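Two-arm bench, checks before power-up (Dalen shared workshop, January 2021)
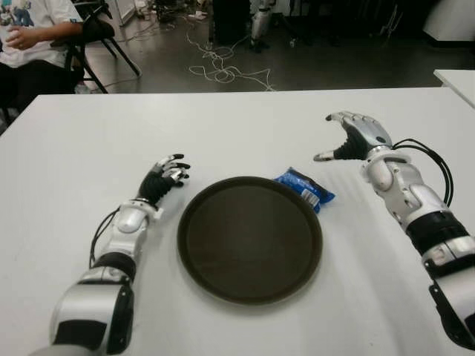 Both hands over the table, with the tray and the blue packet between them.

I go through this each time I build on the arms, and so does Shahram.

1. Arm casing screws – OK. Went over the visible ones with the small driver, left arm then right.

2. Cable loops – OK, but watch the right wrist. That bundle swings out pretty wide and I'd like another inch of room when the arm turns in. Sigrun has a clip design she wants to print.

3. Finger joints – OK on the left. Right thumb felt a little stiff by hand, so I wrote it in the book and we'll run it slow.

4. Tray – OK. It goes in the middle and stays empty until the first slow pass is done. Snack packets only after that, please!

5. Floor behind the table – NOT OK. White cables in a tangle again. Coil them before anyone walks back there.

6. Stop button – OK, pressed it 3 times, dropped out each time.

7. Speed limit – set low. Leave it there until Annelies has looked at the thumb.

Checked by: Etelka Vörös
Still open: 2, 3, 5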